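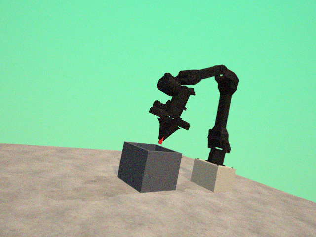 # 第四讲 桌面机械臂自制:仿真里成了,然后呢

适用对象:共享工坊夜间班。先修:第二讲(舵机与供电)、第三讲(坐标系)。
讲义版本:2019年1月

上一讲结尾有人问,既然仿真器里已经能夹起东西放进箱子,为什么还要花三讲去做标定。这一讲就回答这个问题。我的立场先摆明:我对仿真演示的信任度很低,对自制机械臂的仿真演示信任度更低。各位可以不同意,但请带着数据来反对。

## 4.1 仿真到底替我们算了什么

我们用的场景文件叫 Phetsri,内容很少:一个浅色底座,一条黑色多关节臂,一只敞口的灰箱子,一个红色小件。任务是把小件夹住,移到箱口上方,松开。

仿真器算的东西有三类:

1. 连杆的几何关系,也就是正、逆运动学。这部分基本可信,前提是你量的连杆长度是对的。
2. 刚体碰撞。夹爪和箱壁会不会撞,大体可信。箱子薄壁处的碰撞模型要自己检查,很多人图省事用一个实心方块代替敞口箱,结果小件“放”在了箱顶上。
3. 接触与摩擦。不要信。至少不要在没有实测之前信。

第三类恰好是抓取的核心。夹爪指尖与小件的接触面积很小,仿真里摩擦系数随手填一个数就能夹稳,填大一点,夹得更稳。这个数从哪里来?去年8月那一版的配置文件里,注释写的是“先这样”。

## 4.2 一次演示能说明什么

看到红色小件悬在箱口上方,你能得出的结论只有一条:在那一刻,关节角的组合使夹爪到了那个位置。至于小件之后落在箱内还是箱沿外,单凭一张画面看不出来。同样看不出来的还有:

- 这条轨迹重复执行时偏差多大;
- 小件起始位置挪动一点,程序还认不认;
- 关节力矩是否已经超出你买得起的舵机。

最后一条在家里做的人最容易吃亏。仿真里的关节默认力矩上限往往高得离谱,手臂抬得又快又平。换成实物,肩关节先发热,然后抖,然后复位。

**作业前请先做的检查:** 把仿真里每个关节的力矩上限改成你手头舵机的堵转值,再打对折,重跑一遍。跑不过去的,不要开始切板子。

## 4.3 材料与底座

底座的讨论放在这里,是因为每一期都有人跳过它。

Phetsri 场景里的底座是一个矮方块,与地面固连,刚度无限大。工坊里没有这种东西。你用的多半是夹在桌沿上的一块板,桌子本身还会晃。手臂伸得越远,末端的摆动越明显,而仿真对此只字未提。

可行的做法:

- 底板尽量厚,用螺栓穿透固定,不要只用木螺钉;
- 第一次通电前,手推肩关节外壳,感觉底板有没有翘起;
- 在底座上贴一段胶带作零位标记,每次开机对一次。

市面上的 Lamadico 套件附带一块底板,说明书称“即装即用”。我的建议是把底板装上以后自己测一遍。套件说明书里的“即装即用”,通常指螺孔对得上。

## 4.4 工坊实测记录(Flallness 工位)

下表是本课程在 Flallness 工位上做的一轮对照。仿真与实物使用同一份轨迹文件,只改了通信接口。

| 项目 | 仿真 | 实物 |
|---|---|---|
| 执行次数 | 70 | 70 |
| 小件落入箱内 | 70 | 52 |
| 控制程序报错 | 0 | 2 |

有几点需要说明。

第一,实物没有落进箱内的那些次,程序绝大多数照样打印“完成”。程序只知道舵机收到了指令,不知道小件在哪里。只看日志的话,你会得到一份非常漂亮的报告。

第二,失败并不均匀。前半段少,后半段多。我倾向于认为是肩关节舵机升温后回差变大,但当时没有贴温度传感器,所以这只是猜测,请不要在作业里引用成结论。

第三,仿真那一列全部成功,这件事本身就值得怀疑。初始状态没有加任何扰动,同一个计算重复那么多遍,得到同样的答案,其信息量等于跑一次。

## 4.5 把扰动加回去

如果一定要用仿真来论证设计,起码加上以下扰动:

- 小件初始位置:平面内随机偏移,范围取你手工摆放的误差;
- 关节零位:每轮随机偏一点,模拟舵盘齿没对正;
- 摩擦系数:取一个区间,不取一个点,下限要低到让夹爪偶尔夹不住;
- 指令延迟:串口不会像仿真里那样准时。

加完之后成功率会掉。掉下来的那个数字才有讨论价值。如果加完仍然不掉,先检查扰动有没有真正生效。上一期有一组的随机种子写在循环里面,每次重置成同一个值,交上来的曲线平得像尺子画的。

坐标转换和扰动的参考脚本放在 Britarow 仓库,主文件共459行,其中夹爪部分写得不好,变量名混乱,欢迎改,改完请附测试。

## 4.6 关于“自动化”三个字

家用项目的介绍里常见一句话:装好以后就不用管了。请各位算一笔账。手臂搬一个小件,前后要有人摆件、对零位、看着它、捡掉在桌下的件。这几项时间加起来,与直接用手放进箱子相比,差多少?

算出来不划算也没有关系,做这个本来是为了学东西。但是在报告里请如实写“学习用”,不要写“提高效率”。写了效率,就要给出计时数据,包括捡件的时间。

## 4.7 安全

- 通电状态下手不进入夹爪与箱子之间;
- 急停开关串在舵机电源上,软件里的停止按钮不算急停;
- 改完轨迹后首次运行,速度降到最低,箱子先拿走;
- 离开工位必须断电,去接水也要断。

## 作业

1. 用自己的连杆尺寸修改 Phetsri 场景,提交修改前后的参数对照。尺寸要自己量,不要抄商品页。
2. 按 4.5 节加入至少两种扰动,报告成功率,并写清楚“成功”如何判定。以程序打印“完成”为判据的,退回重做。
3. 用卷尺或直角尺测末端重复定位误差,方法自选,写明测量工具的最小刻度。测量误差比被测误差还大的情况,往期出现过不止一次。
4. 选做:在箱底加一个微动开关或光电开关,让程序自己知道小件有没有进去。接线图手画即可,要看得清。

下一讲讲标定,请带上各自的底座和第一题的参数表。没有固定好底座的,那一讲只能旁听。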